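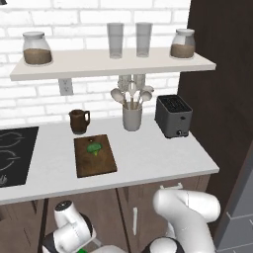

When does a simulated run count as a pass? When the object is at rest in its target region, the arm is clear of it, and all of that has held for the full settle window with no contact flagged between the arm and anything it wasn't asked to touch.

Wrote that at the top because Wenjie and I spent most of the morning finding out we'd each been using a different version. Hers counted a pass as soon as the gripper let go. Mine waited for the settle window but ignored contacts with the fixed furniture. Neither was written down anywhere, so neither of us was wrong, but the October numbers and the current ones can't be put in the same table.

25 June 2021

Kitchen counter set, broccoli on the cutting board. Reset rules as agreed with Kumiko:

— Board angle may vary between episodes. Pitcher, utensil holder and toaster stay where they are unless the variant says otherwise.
— Seed gets logged before the episode starts. Logging it afterwards has bitten us twice when a run crashed and took the seed with it.
— No hand-nudging an object between reset and start. If the placement is bad, reject the seed, write the reason, move on.
— Cooktop is a keep-out area for the arm and gripper in every task, including ones that have nothing to do with cooking. Same margin as the toaster.

The last one got some argument. Vratislav's view is that a cooktop in simulation can't hurt anything and the keep-out only makes the planner's life harder. My view is that people will carry the habits of the sim over to the bench, and I'd like the sim to have the bench's rules in it from the start. We left it in. He wants his objection noted, so it's noted.

Settle window set to 60 timesteps. It was 23, left over from the Skarnix config, and no one could tell me where that came from. Genji thinks it was tuned for flat-bottomed objects. A floret can rock for a while before it stops, so 23 was passing things that were still moving.

Re-scored the last batch under the new rule. 500 episodes, 33 changed from pass to fail. Went through the 33 by hand. Most are arm contact with the counter edge on the way out, the rest are early settle. None went the other way, as you'd expect from a stricter rule. Old scores kept in the same folder with the rule version in the file name. Please don't overwrite them.

Reporting: from now on any success rate that leaves the group carries the rule version, the episode count and the number of rejected seeds. Natsumi pointed out that rejected seeds are the easiest place to hide a bad result without meaning to. Agreed. If the rejects start to climb, we stop and look at the reset before collecting any more.

Still open:
Whether a brush against the board counts as a flagged contact. The gripper has to get close to it to pick anything up off it. Leaning toward a force threshold, but I don't want to choose the number by looking at which one gives the nicest result. Wenjie to propose a value before we re-run.

Whether the Gilchrist labels (green object, food item, vegetable) are all allowed in the instruction text or only one per variant. I'd say one, and colour words only where they separate two things on the counter. Ask Kumiko.

Rule sheet is v2 as of today. v1 never existed on paper, but calling this one v1 would confuse everybody.

We use cookies to remember your settings and to see which pages are read. Accept all | Manage preferences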